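Mastarska Community Kitchen
Progress report to the Chamoun Fund, second period
10 December 2021
Prepared by Daniyal Soomro, project lead

1. Where we had got to

At the end of the first report we had a room, a sink and a great many opinions. You had given us money to run a cookery course for people who have not cooked before, or who have cooked once and been asked not to do it again. The course now exists. It has six sessions, a register and a cupboard that locks.

The first group started in October and has finished all six sessions. The second is at session four. Between them 57 people have signed up and 45 have come to at least half of what was on offer. We would like the second figure to be closer to the first. The bus timetable has a good deal to do with it, and we have moved the evening start back by a quarter of an hour so that people off the Trokley bus no longer arrive during the washing-up talk, which is the least popular part of the evening and the one they were managing to miss.

2. The laying-out table

You asked in your last letter for more detail on what the first session consists of, as the phrase "kitchen familiarisation" in our bid had left some of your panel unsure. It had left some of us unsure too. I wrote it at eleven at night.

Session one has no cooking in it. We put out a mixture of food and kitchen things on a white table in no sensible order, and the group decides what belongs with what, what each item is for and where it should live. Then they put it away. After a tea break we do it again with a recipe card in hand, and they take out only what the card calls for.

It sounds too simple to spend an evening on. We thought so, and in the pilot we gave it twenty minutes. It ran for an hour and a quarter, mostly on the subject of whether sauce lives in the fridge. Two people had never used a colander and had been draining pasta with the lid held on, which explained a burn one of them had mentioned at sign-up.

The rule for laying out is that things should be in slightly the wrong place. A ketchup bottle goes on its side on a plate. Fruit sits by itself, away from any bowl. If the table looks like a shop display, people leave it alone – if it looks like somebody's Tuesday, they start tidying before we have finished the introductions.

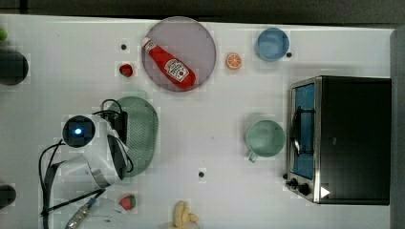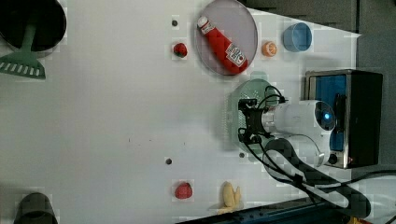
The laying-out table: ketchup on the plate, orange slice and blue cup to the right of it in both; colander in the first, black pot and slotted spatula in the second.

The slotted spatula has turned out to be the most argued-over item we own. One half of the first group called it a fish slice, the other half called it a turner, and a gentleman at the back called it "the egg thing" and would not be moved. We now ask each group to settle on its own names and write them on the cupboard labels. The labels are therefore in several hands and not wholly consistent, but everything has gone back to the right shelf for five weeks running.

We have kept the number of items on the table fairly low. The early version had every utensil in the building on it and people stood well back. There is now a spare box under the sink for the tutor to bring out if a group gets through the first lot too quickly. So far only one group has.

3. Equipment

The equipment line in the budget was 1,000 pounds. We are 200 pounds under, for three reasons: the pans were given to us, the second hob was cheaper than quoted, and we have not yet bought the knives.

The knives are late because of me. I ordered a set called Paleo, which I took to be the name of a range, and received a cookbook. It is a perfectly good cookbook. It has gone on the shelf, the supplier has refunded the postage, and a proper set is due in the first week of next term. Until then we are managing with the old ones and a sharpener, and session five has been rewritten around soup.

We would like your permission to move the underspend to aprons and a second set of chopping boards. The present boards are fine but there are not enough of them, and the queue for the green one is starting to shape people's menus.

4. What has not gone well

The recipe cards were too wordy. I had put a paragraph on each about where the dish comes from, and I am told it was skipped by everyone except my mother. The new cards have the ingredients on one side and the steps on the other.

The Saturday session never filled and we stopped it after three weeks. Those who did come have moved to the evening group.

The fridge makes a noise. The landlord has been told about it twice.

5. Next period

The third group starts in the new year and has a short waiting list. We plan to repeat the laying-out evening at the end of the course as well as the beginning, with the same table, and to note how long it takes each time. The tutors will keep those notes on a single sheet, and a copy will come to you with the accounts.

Please let me know about the aprons before the end of term if you can, as the order needs to go in with the tea towels.

Daniyal Soomro
Mastarska Community Kitchen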